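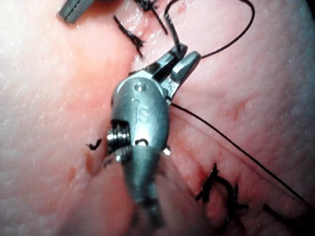
wrist cam, suture thread in the jaws

Home Forums Teleop New posts Log in

knotworthy
OK so Thursday was my first long stint driving the arms for Ruoxi Ren's set (she wants 413 stitch demos by the end of July, yikes). I love this job but my throws are all over the place! Sometimes I loop the thread left, sometimes right, whatever feels good. Does a policy even care? Ruoxi says keep them all, and I'm not so sure.

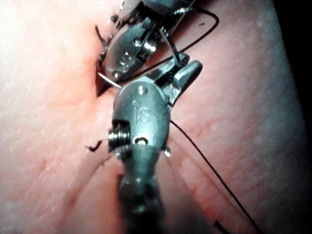 The other thing is the needle handoff. I hover forever before I let go with one side, and I'm scared I'm teaching it to hover too.

sriwong_dan
It'll learn the hover. We trained on 3,335 clips at Sriwong and the arm picked up every nervous pause I ever made, it was like watching my own bad day. I'd toss anything with a long wait in it.

pelican40
Gotta disagree with Dan. Toss the slow ones and you only keep the easy ones, and then it has no clue what to do when the needle sits crooked. Trim the dead time, keep the demo. And pick ONE loop direction, please.

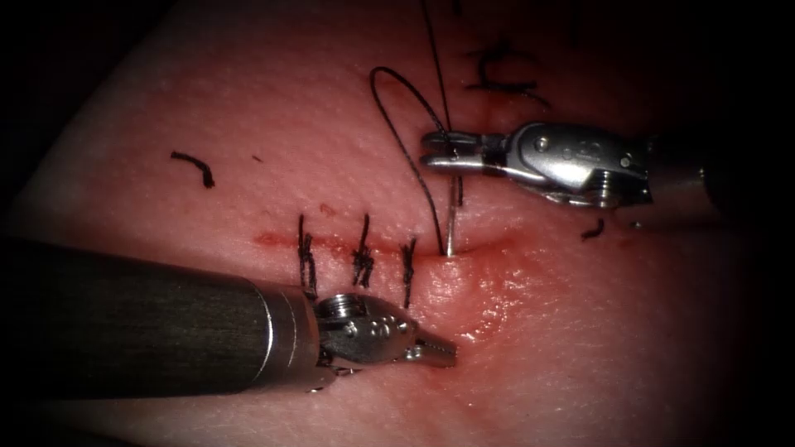
three stitches in, needle in for the next

knotworthy
Trimming sounds doable, but the Zadon viewer only lets me cut the ends, not the middle. Do you export first?

pelican40
Yep, export, then cut. Takes me 40 minutes a batch with coffee.
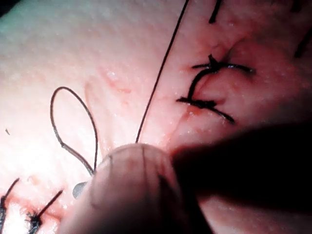
Also watch your tension when you pull up. I yank way too hard with no force feedback, and the copied version yanks too.

sriwong_dan
Fine on trimming, but I still say redo the worst ones. You get better fast, and your first 3 sessions are junk compared to later.

knotworthy
Ouch lol. Going with left loops and I'll ask Ruoxi about redoing the early ones.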